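Two arms, one T-shirt, no hurry

Prundham's open day on 18/10/2025 drew a polite crowd to watch two robot arms take on the laundry. The clothes were beige. The basket behind them offered red and green, for anyone craving excitement.

"It folds the way I do on a Sunday night," said Inês Leitão of Guerreiro, who runs the demo – and who admits to 63 earlier attempts at one sleeve.
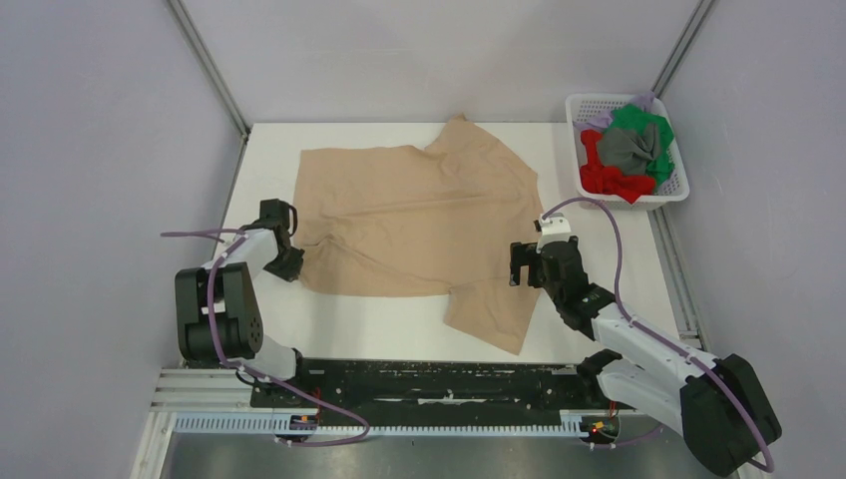
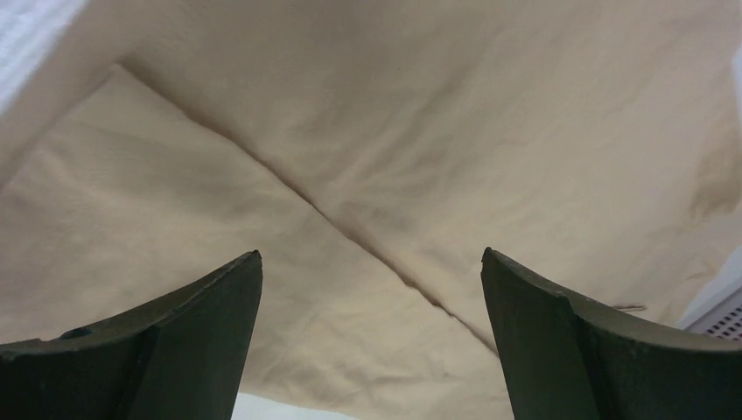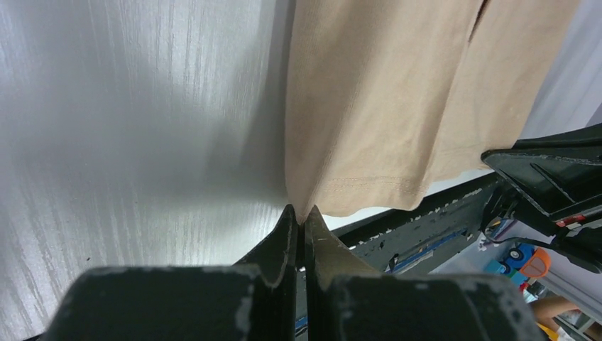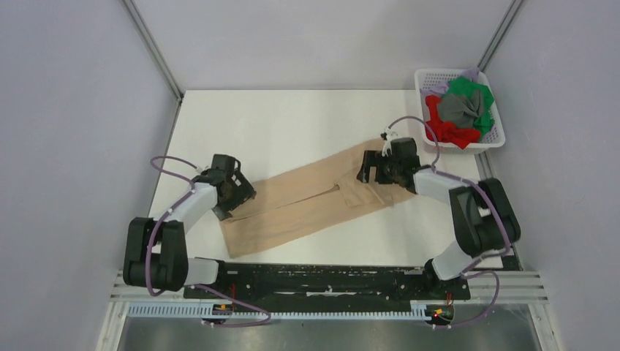
Next open day

Doors open again in May, at the Cesthorpe site. Entry is free, and visitors may bring 3 items of their own. No fitted sheets, please.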